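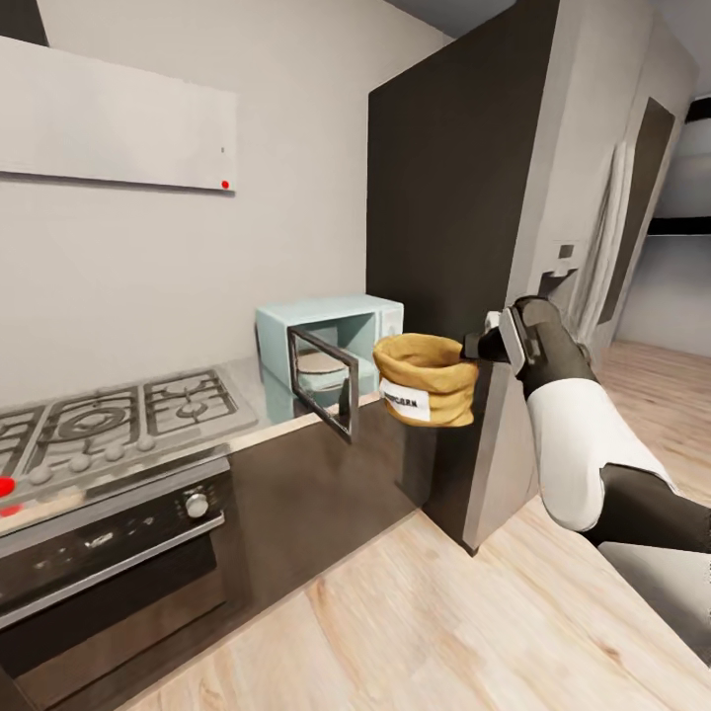

Rusnák put it to us in the first round of interviews that the arm had not taken the kitchen work away, it had moved the hard part of it to the start of the shift, when somebody has to decide what the arm will be asked to do. Foulkes disagreed, and held that the hard part was now spread across the whole day in small interruptions. Both positions recur in the material below, and we return to them in Section 5.

Figure 2. Simulated kitchen with the arm holding a sack near the open microwave.

4.2 Redistribution of tasks at the Levthorpe site

The Levthorpe site prepares snacks and reheated meals for office tenants. Before the arm was installed, kitchen staff worked in pairs, one person fetching and loading and the other plating. Under the present arrangement the loading step is given to the arm and one member of staff is assigned to supervise it. New handling routines are tried in simulation (Figure 2) before they are released to the kitchen, and staff are asked to comment on each routine at that stage.

The log kept by the supervising staff contains 2286 entries. We coded each entry by the action the person took: waiting, correcting, clearing or handing over. Correcting covers any case in which the person changed the position of an item so that the arm could proceed. Two coders worked separately and disagreements were settled by discussion. Entries that recorded only a change of supervisor were coded as handing over, even where the text also mentioned a fault.

Soft packaging accounts for most of the correcting entries. A sack or pouch changes shape when it is gripped, and staff learned to set such items down with the rim facing the arm. This practice was not in the written procedure. It was passed on by word of mouth during handovers and was added to the procedure in June, after Dufour raised it with the supplier, Bavow.

Microwave doors were the second source of entries. The arm approaches from one side and an open door takes up space that a person would simply lean round. Staff described standing further back from the counter than they used to, and stated that they spoke to each other less while the arm was moving. Boersma reported that he now plans his own work in the gaps between loading cycles.

Of the 9 members of staff interviewed, none wished to return to the earlier arrangement in full. Several asked for control over the order of tasks, which is at present fixed by the scheduling software. Lewis noted that the schedule is set before deliveries are checked, so that the supervisor is the first to learn that an item is missing. A revised schedule, with the order left open until 10 minutes before each service, is being prepared for the second phase of the study.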